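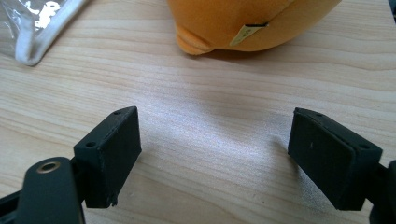
Oiling a wooden table when you've got a toddler - what do you use?

Forum: Home & Garden > Furniture and Finishes
Replies: 17 Views: 2,013

malley_mum
Posted 9:14 pm

Right so we've finally got a proper wooden table. Pale one, second hand, nice wavy grain. Bare wood as far as I can tell or whatever was on it has worn off. Toddler has already had beetroot near it and I nearly died.

What do I put on it? Bloke in the shop said Danish oil, my mum says beeswax, my sister says varnish it and stop fussing. Don't want it to go orange. Don't want to be re-doing it every month either.

Ta
Janelle

kvido_b
Posted 9:31 pm

Hardwax oil. Two thin coats. Done.

Sand first, 120 then 180, don't go finer or it won't soak in.

oldshedhand
Posted 9:40 pm

Varnish. Your sister's right. Oil and toddlers don't mix, you'll have rings all over it by June.

kvido_b
Posted 9:44 pm

Varnish chips and then you've got to strip the whole lot. With oil you rub the bad bit down and go again. Done ours that way for years, three kids, one of them a biter (the table, not people)

oldshedhand
Posted 9:52 pm

Mine hasn't chipped. Modern water based stuff is nothing like what your dad used. And it stays pale, which is what she asked for.

malley_mum
Posted 9:58 pm

ok so both of you say the other one is wrong, helpful lol

Which one goes orange??

sveva.p
Posted 10:06 pm

Danish oil goes orange. Or yellow anyway. So does linseed, worse. So does the old solvent varnish. Water based varnish doesn't much. Some hardwax oils come in a "raw" or "natural" version with a tiny bit of white in, keeps the wood looking like it's got nothing on it. That's what you want if you go kvido's way.

Quick test: wipe a damp cloth on a hidden bit underneath. Colour it goes while damp is near enough what clear oil will do to it.

Sveva

malley_mum
Posted 10:11 pm

Oh that's clever. Did the damp cloth. Goes quite honey coloured. Don't hate it but don't love it

hanh_d
Posted 10:20 pm

Before you buy anything do you know what wood it is? Ash and oak are fine with most things. Pine dents if you look at it. Beech moves about with water more than you'd think.

Also is it solid or veneer, please check before sanding!! Look at the end, does the grain carry on over the edge or stop. I went straight through a veneer with an orbital sander and had to put a cloth over it for two years.

malley_mum
Posted 10:26 pm

No idea on the wood. Seller said "hardwood" and that was it. Will look at the edge tomorow when it's light

waxonwaxoff592
Posted 10:38 pm

Beeswax. Smells lovely, food safe, your mum knows.

kvido_b
Posted 10:41 pm

Beeswax on its own on a dining table?? One hot mug and it's gone. And once it's in the grain nothing else will stick. Please don't.

waxonwaxoff592
Posted 10:47 pm

I use it on mine. You just top it up. Not everyone wants plastic on their table

oldshedhand
Posted 10:49 pm

It's fine for a sideboard. Not where a two year old eats.

kieu_v
Posted 7:05 am

Morning. Used to finish tables for a small workshop, Khổng, we did cafe tops mostly. Few things.

Hardwax oil for cafes, nearly always. Not because it's tougher, it isn't, varnish is tougher. It's the repairs. Someone leaves a wet teapot on it all night, you fix that patch in the morning and nobody has to move the table.

At home with one toddler either is OK. Depends if you'd sooner do a bit now and then (oil) or leave it alone and do a big job in a few years (varnish).

Most people put oil on far too thick. Scrape of it. Then wipe off everything that's still sitting on top, or it stays tacky for ever. Rags: lay them flat outside to dry, do NOT bin them screwed up. They can heat up and catch fire. Serious.

And let it cure properly before beetroot. Touch dry overnight isn't cured. Go by what the tin says, often a couple of weeks.

Kiều

malley_mum
Posted 7:22 am

Did not know about the rags. Bit alarming! Thank you

It's solid by the way, been under with a torch. Grain goes right over the end.

hanh_d
Posted 7:30 am

Phew

sveva.p
Posted 8:15 am

On the toddler side, anything sold for toys should say so on the tin, look for the toy safety standard. Most finishes are fine once cured, it's the wet stage you want them well away from. We did ours while the kids were at my mum's in Wikport for the week.

oldshedhand
Posted 8:33 am

Kiều just said varnish is tougher. I'll leave that there.

kvido_b
Posted 8:36 am

Also said she'd use oil in a cafe. I'll leave THAT there

malley_mum
Posted 12:50 pm

Stop it you two

Going with the raw hardwax oil I think. Small tin first, try it on the underside. How do I get the old marks out before I start? There's a greyish ring at one end and something sticky I don't want to think about.

kieu_v
Posted 1:18 pm

Sticky: warm water, drop of washing up liquid, cloth wrung out hard. Dry it straight off. White spirit if that doesn't shift it, window open.

Grey ring probably comes out with the sanding. If it's gone black that's iron and water on oak, different job, oxalic acid, gloves, read up first. Try 120 by hand along the grain. Whole top though, not just the ring or you'll see a dip and a pale patch.

Vacuum between grits. After the last one go over with a damp cloth, let it dry, light rub with the 180 again. Otherwise the first spill lifts all the fibres and it feels furry.

hanh_d
Posted 1:25 pm

I'd stop at 240 personally, feels nicer

kvido_b
Posted 1:29 pm

Too smooth for hardwax imo. Read the tin, some say 150 max. My neighbour went to 400 and it just sat on top like butter.

malley_mum
Posted 4:02 pm

Shop had a brand called Flulow, anyone used it? They do a natural one. Bit cheaper than the others

sveva.p
Posted 4:40 pm

Used the clear on shelves, fine. Not tried the natural. Stir it loads, the white sinks to the bottom and if you don't you get clear first and then milk at the end of the tin.

malley_mum
Posted 8:57 pm

Got it. Tried a patch underneath, two coats to go by the tin, this is just the first. Barely changed the colour so far, really pleased. Will do the top when he's away at his gran's.

oldshedhand
Posted 9:10 pm

Fair enough. Coasters.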